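Walska opens its library of robot demonstrations to outside teams

627 recordings of two arms handling tins, lids and other kitchen-cupboard goods, mistakes included

11/23/25

FOR IMMEDIATE RELEASE

Walska, the workshop that collects practice material for robots that learn by being shown, is today releasing the first part of its two-arm handling library. It holds 627 recorded demonstrations and goes by the name Rutmont, after the street the company moved out of just before the signs were printed.

The library covers a family of jobs most people finish without noticing they have started. A tin is picked up and put next to another tin. A tin is passed from one hand to the other. A lid is found, turned the right way up and put somewhere sensible. People tend to master all this before they can spell it. The learning systems Rutmont is meant for need to be shown, and then shown again with the tins in a slightly different place.

Each demonstration was made by a trained operator guiding two robot arms through the task from start to finish. The joint positions of both arms, the opening and closing of both grippers and the views from the cameras are stored together on a single clock. Of the full set, 271 demonstrations require the arms to work on the same object or in the same small patch of table, where they have every opportunity to get in each other's way. They have taken a good many of them.

"Customers arrive asking for clever behaviour and go home asking for more examples of letting go," said a spokesperson for Walska. "Picking things up makes a nice video. Putting them down without knocking over the neighbours is where our working week goes."

What is in the release

Rutmont is divided into grouping, handover and tidying tasks. Starting layouts are changed between demonstrations, so that a system trained on the material cannot get by on remembering where the tin was last time. Operators work from a printed card that says what the table should look like at the end and leaves the route to them. As a result the library contains several schools of thought on how to approach a tin, and Walska has made no attempt to settle the argument.

Failed attempts have been kept. They are labelled as failures, with a note of the point at which things went wrong, and are stored apart from the successful ones so that teams can leave them out if they prefer their robots to have had a sheltered upbringing. Attempts in which the operator fumbled, recovered and finished the job are labelled separately again. Early users have asked for more of these than for anything else, which the operators have taken as a compliment.

Checking was carried out by Trustura, an independent data review firm. Every demonstration was watched through by 2 reviewers, who had to agree on the label before it was accepted. Where they could not agree, the demonstration was dropped. The longest dispute concerned whether a tin that had been moved a very short way had been moved at all.

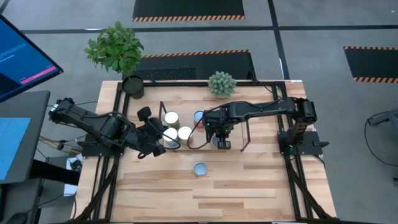

Setting up the table between attempts remains the slowest part of the work. An operator can finish a simple grouping task quickly enough, but the tins then have to be put back by hand, in a new arrangement, and the card changed. Walska looked at automating this step and concluded that it would first need a robot that was good at arranging tins.

How to get it

The library is free to universities and schools, and available to companies under a paid licence. Applicants are asked to say in plain words what they intend to teach their machine. Answers of a sentence or two are welcome. Slide decks will be accepted but may not be opened.

The files come with a reader programme and a short guide written with Talebi, which makes training software for small laboratories and was the first outside team to try the material. Its comments led to a number of changes, among them consistent names for the left and right arms. Earlier drafts had named them from the operator's point of view in some places and from the camera's in others, and for a time Talebi's system was very good at reaching for things with the wrong one.

"We had two weeks of a robot waving politely at the table," said a spokesperson for Talebi. "The new labels fixed it. We rather miss the waving."

A second part of the library is planned for January and will add soft packets and bags. Walska describes progress on bags as steady. Operators have been invited to suggest a different word, and those received so far are not suitable for a press release.

About Walska

Walska records, labels and supplies demonstration data for teams building robots that learn from examples. It also runs short courses for new operators, who are advised to bring flat shoes and some patience.

Notes to editors

Sample demonstrations, including a selection of failures, can be requested from the Walska press desk. Visits to the workshop are possible by arrangement. Visitors who would like to try guiding the arms themselves should allow extra time, as most ask for another go.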